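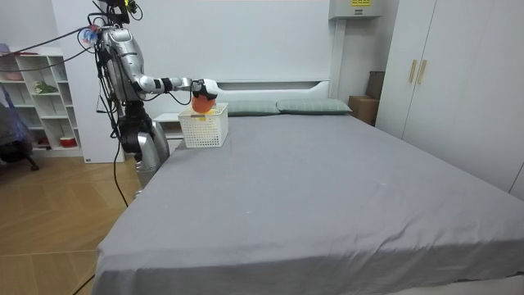
## Re: Baskets for the soft toys, and the bed question

Thanks to everyone who wrote back, on the list and off it. I've put the replies together here so we don't have six threads going. The earlier message is quoted where it's relevant and my answers are in between.

> I borrowed the fruit and veg set in April and it came in a drawstring bag. By the end of the first week the bag was lost and the toys were living in three different rooms. Could we lend them out with something hard-sided that a child can drop things into? Also, is it all right to sort them on a bed, or does the library want them kept off bedding?

Yes to the basket. We've gone with the white plastic ones with perforated sides and an open top. They sit flat on a mattress, which the wicker ones never did (the bottoms were too rounded and they rolled towards whoever sat down). There's a cutout in the short side you can get your fingers into.

The baskets come from Prineo. The Mostar ones were cheaper but have a lid on a hinge, and I don't want lids. We spent $66 on the first lot, and that comes out of the repairs money until the new membership year.

On the bed question, sorting on a bed is fine. It's how I do it when a set comes back. A plain fitted sheet with the doona taken off gives you a big flat surface at a decent height, and you don't have to get down on the floor. Grey is good for this. You can see white fluff on it, and pale stuffing if a seam has started to go. Push the pillows up against the headboard and leave them there.

> How is it meant to be packed? Mine came back to me from the desk with a note saying it was packed wrong, but there was nothing in the bag to say what right was.

Sorry about the note. There wasn't a packing sheet and there should have been. Until the printed ones are done, this is the order:

1. Basket on the bed near the pillows, open side up.
2. Long things first. The banana goes in lengthways and will follow the side of the basket if you let it.
3. The durian next, beside the banana.
4. Carrot after that, leaf end up.
5. Balls last. They sit on top of everything else and they're the first thing a child wants out again.
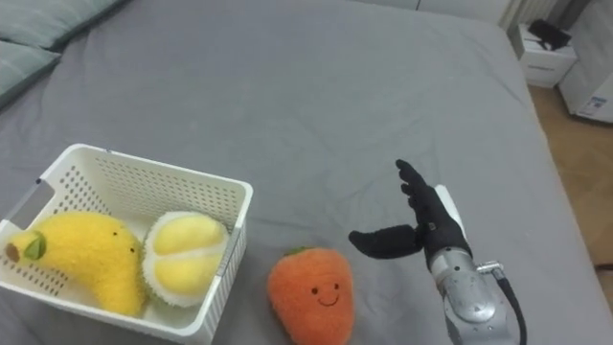

If you've got a little one helping, let them do the carrot. It has a face on it and most of the under-threes will put it away for that alone, usually after saying goodnight to it. The banana is harder to hand over at pack-up time and I'd get it in early.

> My daughter insists the durian is a cauliflower. Is there a list of what's what?

There's a list in the catalogue, set 94. The durian is the one with the shaggy white and green rind and the yellow fruit in the middle. It has also been returned to us as an artichoke, a hedgehog and "the egg one". Any of those will do on the returns form as long as it's in the basket.

> Can they be washed? Myrtle said yes at the desk but the tag on mine had been cut off.

Myrtle Wojcik is right. Cold, gentle cycle, inside a pillowcase with the end tied. No dryer. The fuzzy ones go flat if they're spun hard and then need brushing up with a dry nailbrush – the durian especially, around the rind. Dry them standing in the basket with air around them and turn them over at lunchtime. Please don't peg them by the leaves. We've sewn the green back on the carrot once already and I'm not confident about my stitching.

Baskets can be wiped down or hosed. Get a cotton bud into the holes if there's been yoghurt.

> We had the Wan farm set before this one and it was missing a sheep when we got it. Are we liable?

No. Write it on the form when you pick up, or ring within 2 days of getting home if you only notice then. The sheep was found in the play tent, incidentally, and is back in its bag.
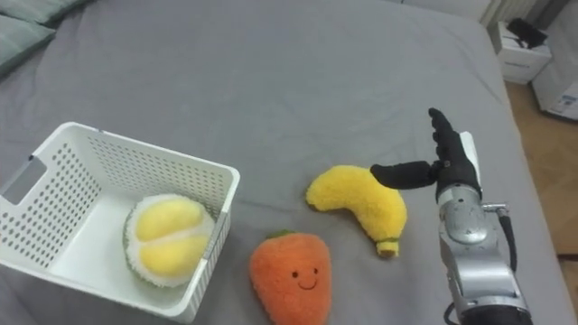 **Istulance Toy Library – Soft Toys and Mending Group**

A few things from the group while I'm writing.

Mending is in the side room in May as usual. Bring small sharp scissors if you own any. We have plenty of thread but no dark green, and a lot of what comes in needs dark green.

The catalogue has gone past 2,000 pieces if you count every block and peg, so the shelf labels are being redone. Soft toys move to the lower shelves, where children can reach them, and puzzles go up. If you return something and the label on the shelf makes no sense, leave it on the trolley.

When you unpack a set at home, tip the basket gently and keep it next to you while the toys are out. Sets where the basket stays on the bed or the rug with the toys come back complete far more often than the ones where it goes off to the laundry and gets filled with pegs.

Still to sort out:

- a cord or tag for the basket with the set number on it
- whether the balls belong with fruit and veg or get their own set
- replacement eyes (embroidered only, no beads)

Replies to the list please, and change the subject line if you're asking about something else.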